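2022-05-31
By Mwanaisha Mrema

I've lived in Ornetbridge for over 286 weeks now (yes, I worked it out on the bus) and I still think the best thing about the place is that people dry their washing outside. My last building banned it! Something about the look of the balconies. 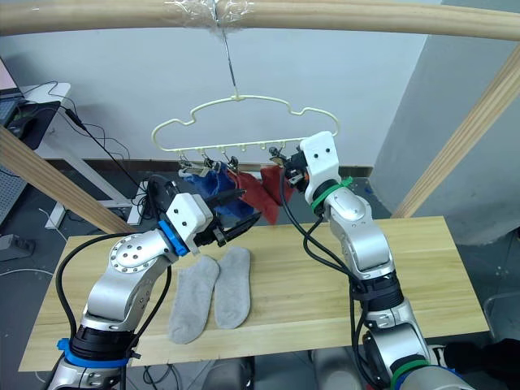

Well, I like the look. A street with shirts flapping over it is a street where somebody's home, and I always say hello more when I'm out there with the pegs. Fidel Olivares next door thinks I'm soft and swears by his tumble dryer, which shakes my kitchen wall until ten at night. We've agreed to differ, mostly.

What bothers me is rules written by people who never have to dry a duvet in a one-bedroom flat in October. Let folk have a line. If a visitor is upset by my pillowcases, they can look at the river instead. 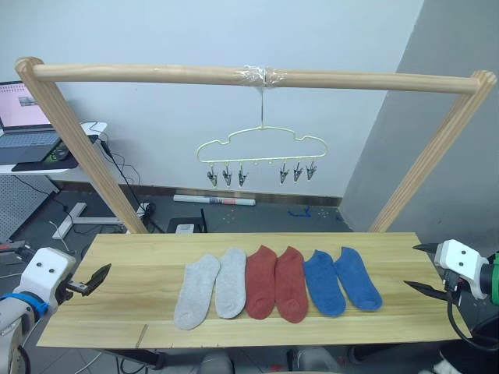
Three pairs of socks, side by side.

I'll be putting all this to my landlord again, with more swearing.

Recent
The bus to Jekitz is late again
In praise of the Ocampo bakery
Why I gave up on my lawn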